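Kamance Planner FAQ
Last updated March 24, 2023

I'm Maureen Hebden and I look after the motion planning and perception side of Kamance. These are the questions that land in my inbox most, answered the way I'd answer them if you stopped me in the hallway.

Do I need two arms to use it?
Nope! One arm is fine. We develop with two because that's where the planner gets interesting (and where most of the bugs live). If you only have one, leave the second slot in the config blank and it'll be skipped.

Why does my plan keep timing out?
Nine times out of ten it's the sample limit. The default is 2,000 and that's plenty for open space, but once an arm has to reach over something with walls you may want more. Raise it first, then look at your collision padding. I've watched people spend a whole afternoon on their robot model when the padding was set way too fat.

Can I use the wrist view for finding things?
You can, but be picky about when. Close in, while the arm is moving, you get smeared edges and print you can't read, and a detector will either give you nothing or give you something silly. I let the fixed view do the finding and save the wrist for a last check once the arm has stopped. There's a setting called wait_for_still that drops wrist images until the joints settle.
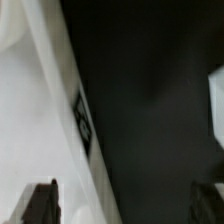 Blackburn wrote in to say that wait_for_still made the cycle feel sluggish, and that lowering the settle time to 8 milliseconds got most of the speed back with no bad poses so far. I tried the same number on our setup and liked it, so it's the default from release 1,007 on. If your arm is heavier than ours, start higher and work down.

Which markers should I print?
The square black-and-white ones, any size you like, as long as you tell the software the real size. Measure the black part with a ruler after printing! Printers love to shrink a page to fit, and then every distance comes out a little wrong. I put more than one on a cube so there's still a face to read when the arm leans over it.

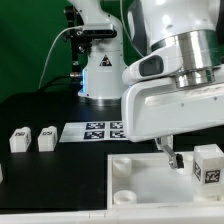
Marker cubes, the printed sheet and both arms at the Sanarstead bench.

What happens if an arm blocks a marker?
The tracker keeps the last good pose for a short while, then flags it as stale. The planner won't grasp from a stale pose unless you force it, and please don't force it.

Does it work with Plikdale files?
Since February, yes. Import them from the Scene menu. Colors get lost on the way in, and I'm still working on that one.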